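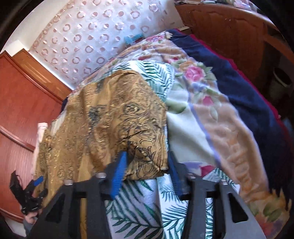 Ainda estou sem voz, mas não podia deixar para depois: a nossa Ebere Oyewole foi eleita Jogadora do Ano da liga Prullano de críquete! Foram 2,286 corridas na temporada, com 10 centenas, e um 181 contra o Okeke que eu vi de pé do início ao fim. Na noite da entrega ninguém foi de uniforme — teve muita roupa estampada, na linha desse tecido castanho-dourado com arabescos escuros, e eu adorei.

A Ebere Idahosa, nossa treinadora no Vomosora, chorou antes mesmo de abrirem o envelope. "Ela treina como se ainda precisasse ganhar a vaga", me disse depois, já rindo. O prêmio leva em conta só os jogos de 50 overs, e a votação é feita pelas capitãs (o que, para mim, vale mais que qualquer troféu). 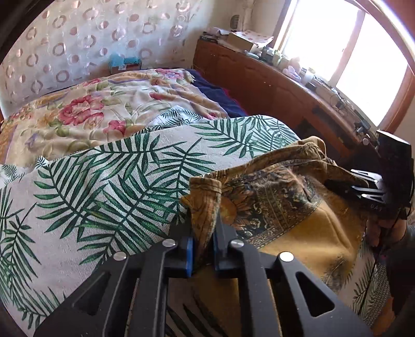
Peça estampada em mostarda e marrom.

A próxima temporada abre em dezembro, em casa, contra o Fondovo. Os ingressos saem na bilheteria do clube, e para entrevistas com a Oyewole é só falar comigo pela assessoria do Vomosora.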